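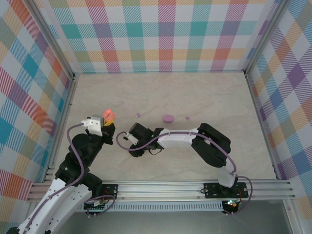 Zuleica Quintana asked at the review whether the right arm had lost power or only its position. Our log supports the second. At cycle 943 the shoulder servo reported a joint angle 22 degrees from the commanded value and the controller kept driving towards the target.

## 3.2 Fault analysis

Both arms share one rail, so a position error in either reduces clearance at the centre of the enclosure. The software limit compared commanded angles only. Measured angles were recorded but never checked.

Leonie Kuhlmann replayed the log and found 7 earlier errors of the same type, all below the trip threshold.

## 3.3 Changes

- Limit check moved to measured angle
- Torque cut on both arms if either one faults
- Purple cable to be re-routed clear of the shoulder joint

The revised code ran 1,706 cycles without a trip. The cable work is scheduled for August.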